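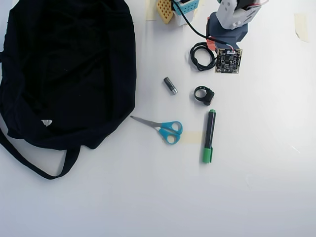

Item 4: black fabric tote on the white tabletop, strap and label side.

Bag and bench check – Hemham store, July
Checked by: Venla Kallio
Countersigned: Aldo Fontana

1. Outer cloth
Pass. Creased and folded across the body. No action on creasing.

2. Base and side seams
Pass with comment. Turned inside out and pulled by hand at both sides. One skipped stitch at the left base corner, does not open under load. Recheck next round.

3. Strap
Pass. Long strap, black. Both anchor points bar-tacked. Strap must not hang over the bench edge when the bag is put down – this was noted against two other bags in the last round.

4. Label
Pass. Small white tag, stitched to the cloth. Stitching complete.

5. Load test
Pass. 8 kg held for 11 minutes from the hook behind the door. Stretch at the strap nearly 14 mm, recovered after unloading. Limit on the Edeswood sheet is 20 mm.

6. Inside pocket
Fail. Zip pull missing. Bag may stay in use but the pocket is not to be used for keys. Thomas Pagano to fit a replacement from the Negri box.

7. Bench surface
Pass. White top wiped down before the check. No sharp edges found along the front.

8. Cables on bench
Comment. Coiled black cable to be kept clear of bag straps. Lift bags off the bench, do not drag them.

9. Storage
Not done. Hooks at the Nuswood end were full at 15:30. S. Bellini to clear them, then bags to be hung by the strap, one per hook.

Result: accepted for use, item 6 open.
Next check: with the rest of the set, same sheet.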